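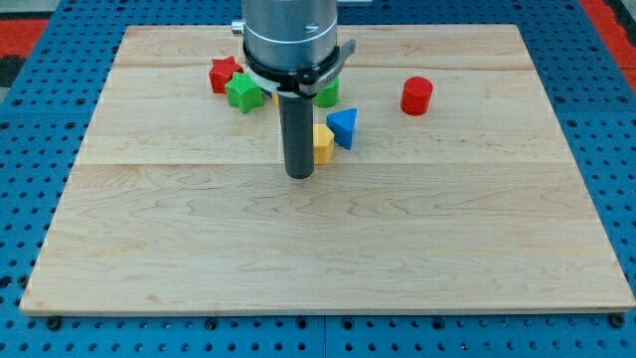

봉 끝단과 블록 배치. 안건 2 참고.

분류: 회의록 > 원격조작·시연 수집

Irnari 밀기 과제 시연 수집 정례회의
일자: 2024년 10월 16일
참석: Wing-sze Chow(진행), Gerd Ruppert, 오세린, 배준혁, 남궁현(기록)
불참: 없음. 다과가 있다는 공지가 나간 덕으로 추정함.

1. 지난 회의록 확인
이의 없이 승인. 배준혁이 본인 발언 중 "대충"을 "경험적으로"로 고쳐 달라고 요청하여 반영함. 의미 차이에 대한 토의는 생략.

2. 수집 현황
오세린 보고. 7월 이후 누적 시연은 2,659건. 이 중 손으로 팔을 직접 잡고 끈 시연이 569건이고 나머지는 조이스틱 원격조작임. 라벨 검수가 끝난 것은 539건뿐이며, 검수 담당은 오세린 한 명임. 보고자가 이 대목을 두 번 읽음.

과제 구성은 그대로 유지. 단풍나무 판 위에 색 블록을 흩어 놓고, 팔 끝에 물린 검은 봉으로 밀어 지시문대로 옮김. "노란 육각형을 파란 삼각형에서 떼어 놓기"처럼 붙어 있는 블록을 갈라놓는 지시가 가장 오래 걸리고, "빨간 원기둥을 왼쪽으로"처럼 혼자 떨어진 블록을 미는 지시는 다들 서로 하겠다고 함. 조작자별 지시문 배정을 자율에 맡긴 결과 원기둥 시연이 과도하게 풍년임. 다음 주부터 Rerkora 스크립트로 무작위 배정하기로 함.

Gerd Ruppert는 별 모양 블록 두 개가 나란히 있을 때 지시문에 색을 꼭 넣자고 제안. 현재 지시문 중에 "그 별을 저쪽으로"가 있음이 확인됨. 작성자는 밝히지 않기로 하였으나 전원이 배준혁을 쳐다봄. 제안은 채택.

3. 직접 교시와 원격조작 비교
Wing-sze Chow는 손으로 끈 시연이 궤적은 매끄럽지만 조작자의 팔뚝이 카메라를 가리는 구간이 많다고 지적. 원격조작은 화면이 깨끗한 대신 봉이 블록 앞에서 한참 망설임. 모델이 이 망설임까지 충실히 배워서, 평가 때 블록 옆에 멈춰 서서 생각에 잠기는 동작을 재현함. 배준혁은 이를 "신중함"이라 부르자고 하였고, 채택되지 않음.

봉이 블록을 가리는 문제도 논의함. 위에서 내려온 봉과 고정부 뒤쪽에 블록이 들어가면 앞쪽 시점에서는 모서리만 조금 보이거나 일부만 보임. 조작자는 옆에서 고개를 빼고 보면 되지만 모델에는 뺄 고개가 없음. 두 가지 안이 나옴.
가. 측면 카메라 추가 (Gerd Ruppert)
나. 시연 시작 전에 봉을 판 가장자리로 빼 두고 첫 화면을 저장 (오세린)
비용이 들지 않는 나안을 먼저 시행함. 가안은 Wirnenach 쪽 견적을 받은 뒤 재논의. 지난번 견적은 아직도 오는 중임.

4. 조작자 교육
신규 조작자는 연습 시연 14건을 마친 뒤 본 수집에 투입. 연습분은 학습에서 제외함. 남궁현이 연습분 중 잘된 것은 쓰면 안 되느냐고 물었고, 어느 것이 잘되었는지 본인이 고르는 방식은 곤란하다는 답을 들음.

봉 높이는 판에 닿지 않게 유지할 것. 판을 긁는 소리가 나면 그 시연은 즉시 폐기하고 기록지에 시각을 적음. 끝단 고정 레버는 세션을 시작할 때마다 손으로 확인. 이 항목은 지난 회의에도, 그 전 회의에도 있었음.

5. 실패 시연 처리
실패한 시연을 지우지 말고 별도 폴더에 보관하기로 합의. Olaniyan 저장소에 올리고 파일명에 실패 사유를 짧게 붙임. "아깝다", "거의 됨"은 사유로 인정하지 않음. 실패했다가 같은 시연 안에서 만회한 경우는 성공으로 치되 '복구' 표시를 함. 오세린은 복구 시연이 오히려 학습에 귀하다는 의견이고, Gerd Ruppert는 그렇다고 일부러 실패하지는 말아 달라고 당부함.

6. 할 일
- 무작위 배정 적용: 배준혁
- 지시문에 색 표기 일괄 수정: 배준혁 (자원함. 분위기상)
- 첫 화면 저장 절차 문서화: 오세린
- 측면 카메라 견적 재촉: Gerd Ruppert
- 라벨 검수 인력 충원 요청: Wing-sze Chow
- 조작자 점검표 개정: 남궁현

7. 기타
조이스틱 감도를 개인 취향대로 바꾼 뒤 되돌려 놓지 않는 일이 잦음. 기본값을 적은 종이를 조종석에 붙이기로 함. 종이는 지난번에도 붙였으나 현재 소재 불명.

다음 회의 일정은 추후 공지.
기록: 남궁현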